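Notebook, May, bench 3, afternoon

Carried on with the folding trial Mbali wants for the Drendundale linen room. The claim, for anyone reading this cold, is that cloths folded in thirds stack flatter than cloths folded in half twice. I have my doubts. I folded towels at Funolwood for two summers and a stack leaned whichever way you did it, mostly according to how much of a hurry you were in.

Did 20 knits before the tea break, all out of the mixed bag. The thirds pile came to 158 mm and the halves pile was a bit higher, but I pressed the first lot down with my forearm without thinking, so I wouldn't hang anything on that. Will measure both again tomorrow before anyone leans on them.

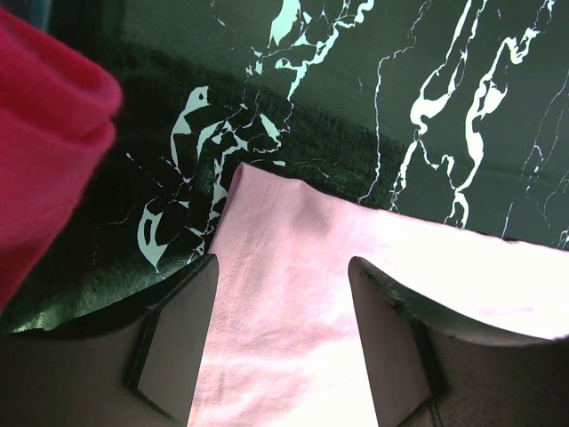
Idun still says the worktop matters more than the fold. Her argument is that a slick top lets the bottom layer creep when you pull the corner over, and she would like us to put felt down. I'm not convinced, though I'll give her half a point on seeing the edges. Pink cloth against dark green is easy, you know at once where it stops. The white veining is another matter – I would expect a pale cloth to get lost in it, and we have a whole bag of pale ones to come. She suggested the plain Hellström board from the store. Fine, but then we change two things at once and learn nothing about either.

The red knit won't hold a crease whatever I do to it. Mbali thinks a rest under a weight would sort that out. Possibly, but no linen room is going to weigh down every jumper, so I don't see what it would tell us.

Trultden sent their sheet again, the one promising more than 80 folds an hour. No mention of what was being folded. Handkerchiefs, I should think.

To do: remeasure both piles, keep the pale bag separate, ask Idun where the felt is supposed to come from and who pays.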